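Tapsell Appliance Instructions Collection: Data Card

Release 6, issued Apr 10, 2025

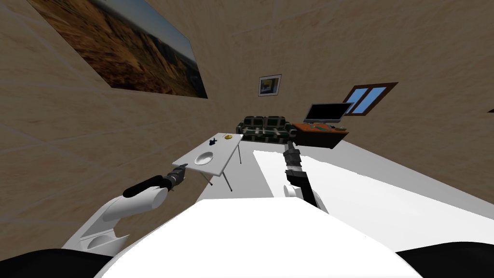
The collection brings together the printed operating instructions for 271 domestic appliances, transcribed as plain text and supplied with a short record for each booklet. It is maintained by the documentation office at Tapsell and is intended for people who write, translate or check household appliance instructions. It may also be of use to those studying how such instructions are worded.

Contents

The release contains one text file per booklet and one index file covering the whole set. The booklets come from three makers: Hakex (ovens and hobs), Jultard (washing machines and tumble dryers) and Stallano (dishwashers, fridges and freezers). Only the English pages have been transcribed. Where a booklet was printed in several languages, the index gives the full list under the heading "other languages".

Installation leaflets, guarantee cards and spare parts lists are not included. Wiring diagrams have been left out of the text files - their place is marked by the word DIAGRAM in capitals on a line of its own.

Index fields

booklet: the reference printed on the back cover, with spaces removed.
maker: Hakex, Jultard or Stallano.
type: oven, hob, washer, dryer, dishwasher, fridge or freezer.
models: all model numbers named on the title page, separated by semicolons.
pages: the number of English pages, covers excluded.
codes: yes if the booklet has a table of fault codes, otherwise no.
checked: full or part. See "Checking" below.

A blank field means that the information was not printed in the booklet. It does not mean that the field was overlooked. Please report any blank that you can fill from a copy of your own.

How the text was prepared

Each booklet was scanned flat, passed through character recognition and then corrected by hand against the paper copy. The wording has been kept as printed, including spelling mistakes and inconsistent names for the same control. One Jultard washer booklet, for instance, refers to the same knob as the "programme dial", the "selector" and the "main switch" within two pages. These have not been made uniform.

Symbols on control panels are replaced by a name in square brackets, such as [snowflake] or [lower heat]. The file symbols.txt lists all 43 names in use. Button names shown in the booklet in bold or in a box are given in capitals. Text that appears on the appliance's own display is placed between single quotation marks.

Numbered steps keep their original numbers, even where the printer has skipped or repeated one. Tables are set out one row to a line, with a vertical bar between columns.

Checking

All oven and hob booklets were read twice from beginning to end and are marked "full". Of the remainder, 60 booklets are marked "part", which means that the fault code tables and safety pages were read twice and the other pages once. Figures for temperature, spin speed and water hardness in these booklets should be compared with a printed copy before they are quoted.

Changes since the previous release

The last release was made in November. Since then the Stallano freezer booklets have been added, and the "codes" field has been completed for all dryers. Two Hakex hob booklets that proved to be the same text under different covers have been merged into one record, with both references shown. The degree sign, which was lost from some files in the previous release, has been restored.

Known faults

Long tables of cooking times may contain rows that run together where the original crossed a fold. Footnotes to tables are placed at the end of the page on which they appeared and not beneath the table. In certain Stallano booklets the left and right door hinge steps are told apart only by their drawings, and the text alone should not be followed.

Conditions of use

The files may be used for study, teaching and the preparation of new documents. They may not be offered as replacement instructions for any appliance. Householders should rely on the booklet supplied with their machine, or ask the maker for a fresh copy. The wording of each booklet remains the property of its maker.

Corrections

Corrections should be sent to the Tapsell documentation office, quoting the booklet reference and the page number. A scan of the page is helpful but not required. Accepted corrections are entered in changes.txt and appear in the next release.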